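Skundside Shared House
Minutes of the house meeting

Date: 2022-08-14
Place: ground floor kitchen
Present: residents of rooms 1 to 6, with the exception of room 4. The resident of room 2 took the chair and the resident of room 5 took the minutes.
Apologies: room 4 (working)

1. Minutes of the last meeting

The minutes of the May meeting were read and agreed with one correction. Under item 3, "the small freezer" should read "the small fridge". The chair signed the corrected copy and it has gone in the blue folder.

2. Matters arising

The back door now has a new bolt. The old one is in the drawer under the kettle if anybody wants the screws.

The curtain rail in the front room has still not been put back up. Room 3 has the brackets and will do it when the long ladder comes back from next door.

The notice about shoes on the stairs has fallen down again. Agreed to use drawing pins in future.

3. Kitchen money

The tin stood at £145 at the start of the meeting. Out of this, £14 is owed to room 6 for bin bags, sponges and dishwasher salt, receipts shown. This was paid at the meeting, leaving £131.

Room 1 asked if the salt was needed now that the dishwasher is out of use. It was bought before the machine stopped. The box is unopened and will be kept.

4. Dishwasher

The Grondier dishwasher has stopped draining. Kaczmarczyk Repairs came to look at it and left a written quote for a new pump. The quote was passed round. Most of those present thought it high for a machine of that age. Room 3 would prefer to repair it all the same, as a new one would mean altering the worktop.

Agreed to ask the landlord to pay for the pump under the tenancy, and to ask Kaczmarczyk to hold the price until there is an answer. Room 2 to write. Until then all washing up is by hand.

The machine is not to be used as a cupboard. Two saucepans were found in it last week and they smelled.

5. Washing up and the wooden table

This took up most of the meeting.

With the dishwasher out of use, plates are being stood on the wooden table after washing, and the water is getting on to the wood. Room 6 oiled the table in the spring and does not want to do it again before winter. Room 1 said the draining rack by the sink is too small for an evening meal and things have to go somewhere.

It was pointed out that the teal tray was brought in for this purpose. Room 5 replied that the tray is used, but water is left standing in it and plates are put down beside it as well.
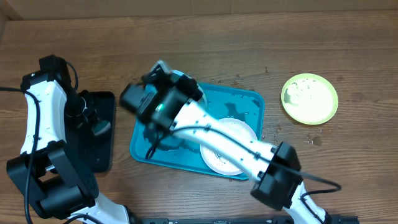
Photo: Skundside house album

The photo was passed round. There is water lying in the tray with the white plate, and drops on the bare wood between the tray and the green plate. The white plate also has faint grey specks on it, and the green one has small dark bits on the inside. Room 3 felt that plates in that state should go back in the sink for another wash, and this was generally accepted.

Room 1 suggested a second tray. Room 6 would sooner have a larger rack over the sink and keep the table clear altogether. The Trila rack in the hardware shop was mentioned, but it has not been measured against our sink. After some discussion the following was agreed:

- Wet plates go in the rack first and then in the tray. They do not go straight on the wood.
- Whoever washes up empties the tray into the sink and wipes the table before leaving the kitchen.
- Plates with bits still on them are washed again by the person who washed them.
- The drying cloth hangs on the oven door and goes in the wash every 2 days.
- Room 6 to measure the sink and find out if the Trila rack would fit. If it does, it can be bought from the tin.

Room 1 asked for it to be noted that the green plates are harder to get clean than the white ones. Noted.

6. Cupboards

The cupboard to the left of the cooker is shared and is full of jars with very little in them. Everyone to go through it before the next meeting. Anything without a room number on the lid by then will be thrown out. Spices are excepted.

Room 2 has offered a box of mugs. The offer was declined with thanks as there is no shelf for them.

7. Bins

Food waste is still going in the general bin. The small caddy has been moved from under the sink to the end of the worktop to see if that helps. The lid is stiff and needs a push on the left side.

8. Any other business

The kitchen window has been left open overnight several times. Last person down to check it.

Room 3 will be away for about a fortnight and has asked for the tomato plants by the back step to be watered. Room 5 will do this.

Room 6 asked who has the large sieve. No answer. It is to go back on its hook.

9. Next meeting

Same place, after the evening meal. Room 3 to take the chair and room 1 to take the minutes. Dishwasher and rack to go first on the agenda.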